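3.2 What people said about their floors
By Nazmiye Kozan
6 Jan 2024
Print
Email

I went into the Girkance interviews expecting to talk about noise, and I came out with pages and pages about floors. People really do have feelings about them! Of the 65 tenants I sat down with, 39 brought up the color of their floor before I'd asked a single thing about it, and most of them wanted to talk about dirt — how much of it shows, how soon, and who in the household gets blamed.

Pale gray came up again and again. Tenants in the Tranberg building (all refitted the same March) called it "clean," "cold" and, my favorite, "a dentist's idea of a living room." I'd guessed that older tenants would mind it more, but age made very little difference. What mattered was whether they'd had any say in the choice. 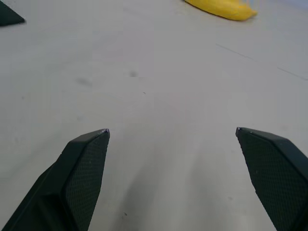
Figure 2. A pale gray floor.

The Lallmont tenants did get to choose, from a small set of samples, and quite a few picked a gray much like the one their neighbors were grumbling about. They swept about as often as everyone else (I asked, and I know people fib about sweeping), but they complained less and they used the word "my" a lot more — my floor, my gray, my hallway.

I coded all of these remarks by hand, following the scheme in Paulauskas, and then did the whole lot again a month later to see if I still agreed with myself. Mostly I did. The remarks about rugs gave me the most trouble, and I've kept those for section 3.3.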